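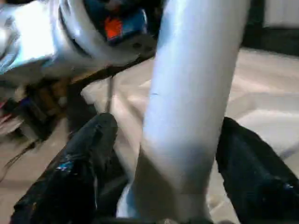

Nostano plans and runs shared bicycle and shuttle services for towns that have no rail station of their own. The company was set up to connect outlying neighborhoods with the nearest regional bus line, and that is still most of its work. Each pickup point is marked by a post carrying a route number and a timetable panel. The standard post is a plain cylinder, white and smooth like the one at the top of this page, with the panel fixed at reading height. Towns may specify another color if local sign rules require it.

What we do

Services are planned from trip counts and household surveys. A route is first run as a trial, usually starting in November, when demand for walking and cycling drops and the need for shuttles is easiest to measure. At the end of the trial the town receives a report with boardings per stop, missed connections, and cost per trip. The town then decides whether to continue, change, or close the route.

Nostano currently operates 11 shuttle routes and maintains 70 bicycle docking points. The Skultholm depot handles vehicle storage, charging, and daily inspection. Bicycle repair is done at the Collado workshop, which also holds spare batteries, tires, and lock parts. Bicycles reported as faulty are taken out of the booking system until they have been checked.
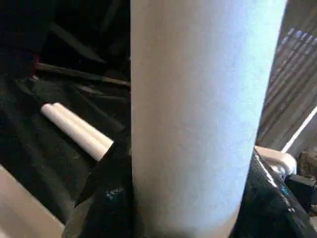
White cylinder beside dark, crumpled material.

Booking and data

Bookings are handled by Tromex, our scheduling software. It assigns riders to vehicles, holds a shuttle for up to seven minutes when a connecting bus is late, and records the reason for each hold. Riders without a smartphone can book by telephone on the same terms. Trip records are stored without names once payment has cleared.

Travel advice

We also provide travel planning for employers and schools. An adviser reviews shift or class times, compares them with existing bus and shuttle departures, and prepares a printed timetable for the site. More than 3000 personal travel plans have been issued under this program. Household plans are free to residents of towns that hold a service contract with us.

Management

Xiuying Peng is operations director and is responsible for route planning, safety, and contract reporting. Towns considering a trial should write to her office with a map of the proposed service area and any recent traffic counts.

Page last reviewed: 2020-05-27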